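Floor Coverings in Older Houses in Fikbridge
Student project report, Design and Materials
Handed in 7 January 1999

1. Introduction

My project looks at what people in Fikbridge have on the floors of their ground-floor rooms and whether they are happy with it. I chose the subject when my parents were deciding what to do with our front room. Most of the older houses in the town were built with floorboards in the front and stone or tile at the back, and a lot of these floors have since been covered with carpet or vinyl.

I wanted to find out which floors people find easiest to clean, which they find cold, and whether those with two kinds of floor in one room had trouble where they meet.

2. Method

I wrote a one-page form with tick boxes and a space at the bottom for comments. In October I delivered 179 of these in five streets, all on the Karivwood side of town. I went back for them a week later and got 159, which was more than I had expected. A few were only half filled in. I have used the parts that could be read.

I also visited the timber yard at Erkeck, where I was given offcuts of oak and pine, and I borrowed floor tiles and a piece of slate from the school store. I dropped a steel ball on each sample from the height of a table and looked for marks. Then I put a spoonful of cold tea on each one, left it overnight and wiped it off in the morning.

3. Results

Carpet was the most common answer for front rooms. Bare or varnished boards came second. In kitchens nearly everyone had vinyl or tile, and the few with stone said it was the original floor. People with stone floors complained most about the cold, but hardly any of them wanted to change it. People with carpet complained most about cleaning.

Several comments were about noise. One family had moved here from Lagos, where they had tiles all through the flat, and wrote that boards sounded very loud to them at first.

In the drop test the pine dented every time. The oak dented slightly. The slate chipped at one corner, which may be my fault as the ball landed too near the edge. The tiles were not marked. In the tea test the unvarnished pine was badly stained and the slate had a faint ring. Everything else wiped clean.

4. Problems

My samples were small and none of them had been fixed down, so a real floor might behave differently. I should also have asked how old each floor was. The question about cost did not work because most people had not paid for the floor themselves and left it blank.

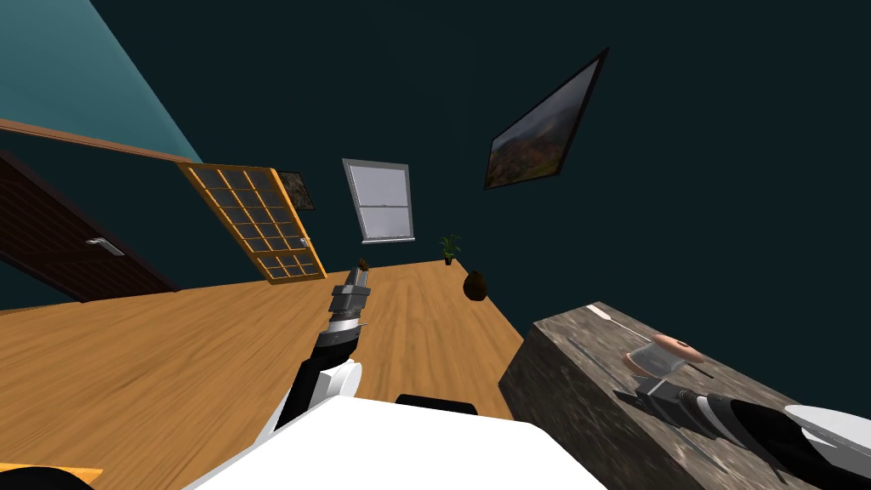 5. Wood and stone together

Rooms that use both materials got the best comments of all, usually a boarded floor with a stone hearth. The two look well together because wood is fairly even in colour and stone tends to be patchy. The large block on the right, with its mottled grey-brown stone texture, stands out clearly against the wooden floor. Small marks would be harder to see on a surface like that than on a plain one. If I did the project again I would test a mottled stone as well as the slate, and I would varnish half of each piece of pine before starting.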